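Farnum's card swap is coming back, and I signed up for two boxes
2019-10-31

I walked past the Farnum library on my lunch break and saw the new flyer taped inside the door, so I'm going to be the one to tell you: the recipe card swap is on again in February. Same room downstairs, same long tables, and this time it runs all afternoon instead of the two rushed hours we got last winter.

If you missed the first one, the idea is very simple. You write out your recipes on plain white index cards, one dish to a card, and you put them in a box with dividers so other people can flip through. Then everybody wanders around with a pen and a stack of blanks and copies down what they like. You go home with your own cards plus whatever you picked up along the way (in my case a plum cake, a bean soup, and a very bossy set of directions for boiling rice).

Last winter 50 people brought a box. Sharon Kinyua, who runs the swap out of her own spare time and a lot of her own tape, told me the sign-up sheet for the next one already has 19 names on it, and the flyer has barely been up. I was number 20, which I'm a little proud of.

"I'd like more people who think they can't cook," Sharon told me when I called her. "They write the best cards. They put in all the steps."

She's right about that! My favorite card from last time was for scrambled eggs, and it ran onto the back.
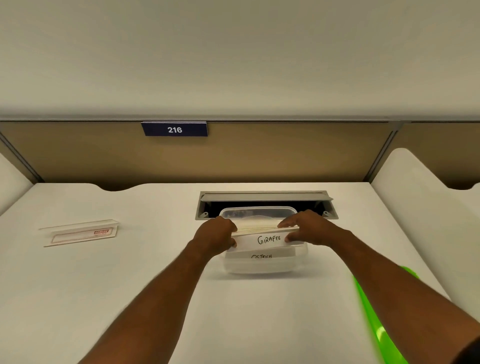
The other bit of news is the kids' table. Sharon got so many requests from parents that she's setting one up by the window, and the cards there don't have to be recipes at all. Animals, jokes, made-up sandwiches, whatever a seven-year-old feels like writing down. Spelling doesn't count and no grown-up is allowed to fix it. My nephew has been working on a card about a soup for dinosaurs, and I've been told I may copy it once he decides how many onions.

Money came up too, as it does. The swap is free to walk into and free to join, but the room costs something and so do the blanks. The Skurneo Stationery shop on Khaemba Street is giving a big pile of index cards, and the Lendari bakery will sell coffee and rolls at the back with part of the take going toward the rent. The goal for the whole day is $490. Last time the coffee table alone made a pretty good dent, mostly thanks to the cinnamon rolls, which were gone before I got to them — I'm still sore about it.

There will also be a shared box this year, open to anyone. After the first swap Sharon borrowed every box that people were willing to lend and had the cards copied, and she ended up with 603 of them. She has been sorting them at her dining table ever since. She started by ingredient, gave that up when she got to casseroles, and now they're filed by the meal you'd eat them at. Breakfast is thin. If you have a good pancake or anything clever to do with oatmeal, she would love to have it.

The shared box will live at the front desk of the library after the swap, so you can stop in and copy a card any time they're open. I think that's the nicest part of the whole plan. A lot of those cards came from people who learned the dish standing next to somebody, and it had never been on paper before.

A few practical things, straight from the flyer. Print clearly, use a dark pen, and put your first name in the corner. Write down the size of your pan, please — half the cards I brought home just say "bake in dish." If a recipe has nuts in it, say so at the top. Boxes can be any kind you've got, as long as the cards stand up and the box has your name on it someplace.

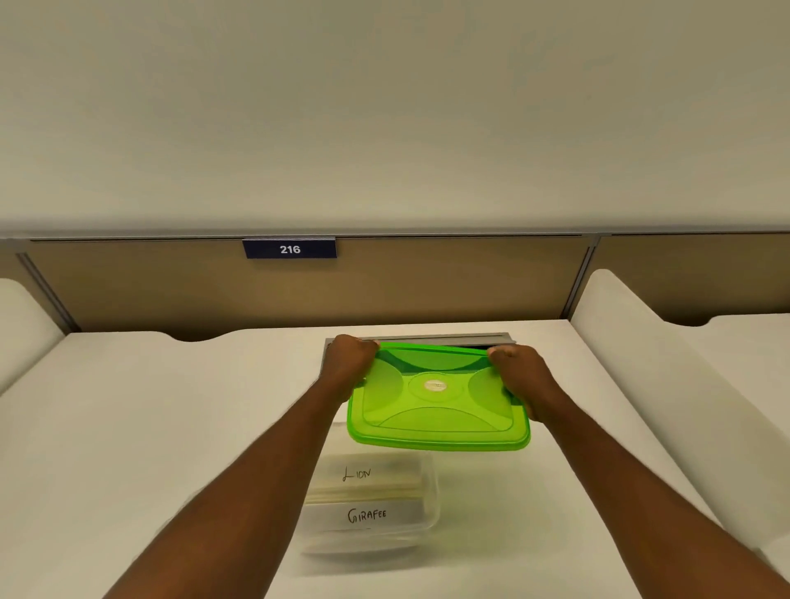 Do I need to bring my own box to take part?
Only if you want to show your cards at a table. Anyone can come in empty-handed, pick up some blanks at the door, and copy as many recipes as they like.

Sign-up is on the clipboard at the library's front desk, and Sharon says she'll keep adding tables until the room is full. She could also use a few people to help carry chairs up from the storage closet that morning. I said I'd do it, so come keep me company, and I'll try to get one of us a cinnamon roll this time.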